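Sorting and Storing Packaged Snacks and Gift Items After a Holiday or Visit
Bendholm Household Guidance, Home and Storage Section 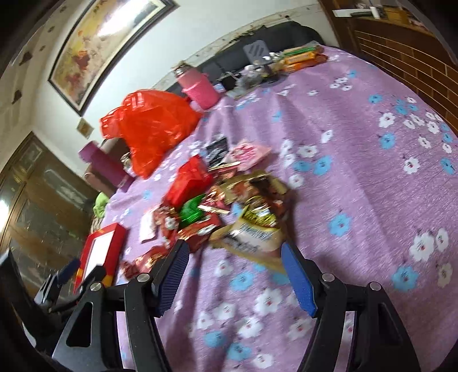 Residents who have used the earlier version of this page asked that the sorting stage come before any advice on containers, and one reader in Bundov wrote that she had bought two storage bins before finding that half of her packages were duplicates she intended to give away. The order of the steps has been changed accordingly.

Before you begin

Set aside 45 minutes to an hour for a typical household. Choose a flat surface large enough to spread everything out. A made bed with a washable bedspread is suitable for sealed packages, as is a dining table. Opened food should be kept in the kitchen and dealt with separately.

You will need:
A pen and a sheet of paper
Small adhesive labels
One lidded box for food
One box or large bag for gifts to be passed on
A bag for waste and a bag for recycling

Step 1. Empty every bag

Take the contents out of all gift bags and carrier bags. Small foil packets and greeting cards are easily left at the bottom of a large plastic bag, so turn each bag upside down before folding it. Keep cards with the item they came with until the giver's name has been written down.

Step 2. Separate food from other items

Place snack bags, boxed sweets and foil packs on one side of the surface. Flasks, textiles and other household goods go on the other. A wrapped package whose contents are unknown should be opened at this stage, unless it is being held for a particular date.

Step 3. Check dates and packaging

Read the date on each food package and write it on a label in large figures. Discard anything with a torn seal or a swollen pack. Items with 15 days or fewer remaining should go to the kitchen counter for immediate use. The rest may be sorted by month.

Allergen information is usually printed on the outer box. Where individual packets will be stored without the box, cut out the panel and keep it with them.

Step 4. Decide what will be given away

Unopened items may be passed on to neighbors, colleagues or a local food collection. Confirm in advance what the collection accepts – many will not take homemade food or anything without a printed date. Remove personal cards before donating.

Step 5. Pack the food box

Heavy boxes are placed at the bottom, with foil packs and bags of chips on top. Stand narrow boxes on end with the printed name facing up. Packages with the earliest dates should be nearest the front. Store the box in a cool, dry cupboard away from the stove. Chocolate should not be kept on top of a heated cabinet or near a sunny window.

The Lemma storage sheet, available at the Bendholm front desk, has 13 lines for listing contents and may be taped inside the lid.

Step 6. Put away the household goods

Wash a new flask with warm water and dish soap, following the maker's instructions, and let it dry with the lid off. Textiles should be laundered according to the care tag before first use. Gift bags in good condition can be folded flat and kept inside the largest one.

Step 7. Clear the surface

Shake out the bedspread or wipe down the table. Check the floor for small packets, particularly in homes with young children or pets.

Follow-up

Review the food box every 2 weeks and move items that are nearing their date to the kitchen. Storage sheets may be replaced at the front desk on Thursday mornings.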